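The ferry to Drudholm left at ten past seven, and Jagadeesh had the tickets in his coat pocket with the parking slip and a pen that leaked. He had paid 224 for the two of them and the car. Faisal said it was cheaper in October. Jagadeesh said they were not going in October.

They had stayed the night in Tundton, above a bakery. The room smelled of bread from four in the morning and neither of them slept much after that. Faisal read the guidebook out loud. There was a lighthouse with 760 steps, or possibly that was the walk up from the harbor as well, the book was not clear. There was a seal beach at Ellis and a tea room that shut at three.

"We could do the seals first," Jagadeesh said. He was looking for his other sock.
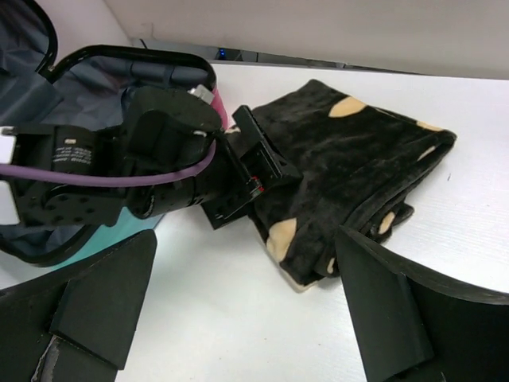

Faisal thought the seals should wait. The tide table said low water was in the afternoon, and seals came up on the sand at low water, so they would do the lighthouse, then lunch, then drive across to Ellis and be there by two.

So they did the lighthouse. It rained on the way up and it rained at the top. A sign listed the ships lost off the point, starting with the Gutstead, and Jagadeesh read every name on it while Faisal ate both sandwiches.

At Ellis the sand was wide and gray. They walked out to the posts and back. Far down the beach something dark lay near the water – a log, Jagadeesh said.

Then it lifted its head.

They stood there until the tea room had shut.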